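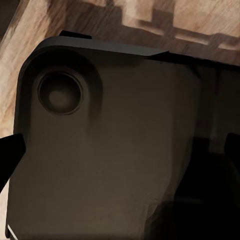 Call for participants: manipulation open day, Plelport site

Plaron is looking for outside participants for its open day in March. The day covers the handling of flat consumer devices by two-finger grippers, in simulation and on the bench. We need people who will operate the stations, follow a short written protocol and record what they see. This is a working day with a public demonstration attached, and participants are paid for the full day.

Background

The handling group at Plelport develops grasp routines for thin, smooth objects lying on tabletops: tablets, phones, picture frames, trays. These objects are hard to pick up because there is little edge to hold and the gripper often blocks the camera's view of the contact points. The group works mainly in a rendered environment called Jonum, where lighting, shadow and surface grain can be changed between attempts. Routines that pass in Jonum are moved to the physical cell, known in the building as Pisharody.

The open day will show both stages to visitors from local manufacturers and technical colleges. Outside operators will run the stations while staff answer questions. Our own people know the software too well to find the weak points in the instructions.

What participants will do

The morning is given to training. Kanokwan Luangrath will take the group through the operator screen, the stop procedure and the log sheet. Each participant then runs practice grasps in Jonum until they can start, pause and reset an attempt without help.

Demonstrations begin at 1 p.m. and run in two blocks with a break between them. Participants rotate between three positions:

Simulation operator. Selects the object and the lighting preset, starts the attempt, and marks the result as held, slipped or not reached.

Cell operator. Loads the object inside the marked area, closes the guard, and starts the routine from the panel. Works beside a staff member at all times.

Observer. Watches the camera feed and notes where the fingers or their shadows hide the edge of the object. Observers do not talk to the operators during an attempt.

After the last block there is a group debrief led by Wiroj Thepsuriya. Written comments on the protocol are collected before people leave.

Who can apply

Applicants must be 18 or older and able to read instructions in English at normal speed. You must be able to stand for up to 40 minutes at a time; a seated place is available at the simulation and observer positions, so please say if you need to stay there. Normal or corrected vision is required for the observer position.

No robotics experience is needed. We would like a mixed group, and experience in packing, repair, warehouse or laboratory work is useful. Current employees of Plaron and its contractors cannot take part — former employees may apply if they have never worked on Jonum.

Pay and practical matters

Participants receive a flat fee for the day, stated in the participant agreement, along with lunch and local travel costs against receipts. The agreement will be sent with the offer of a place and must be signed before training starts.

Closed shoes are required in the cell area. Long hair must be tied back, and rings, bracelets and lanyards must be removed before work at the guard. Lockers are provided. Personal phones stay in the lockers during the demonstration blocks.

Screen activity and camera feeds are recorded during all attempts. Participants are identified in the logs by number only. Visitors may take photographs from the public side of the barrier, and anyone who does not wish to appear in them can be assigned to the simulation room.

How to apply

Send a half-page note with your name, your current occupation, any relevant handling or inspection work, and the positions you are willing to take. Put reference 837 in the subject line and address the message to Ivone Pimentel, participant coordination, Plaron, Plelport. A résumé is optional.

Applications close at noon on the last working day of January. Selected applicants will get a short phone call from Ojārs Krūmiņa to confirm availability and access needs. Those placed on the reserve list will be told so, and may be called up to the evening before the event.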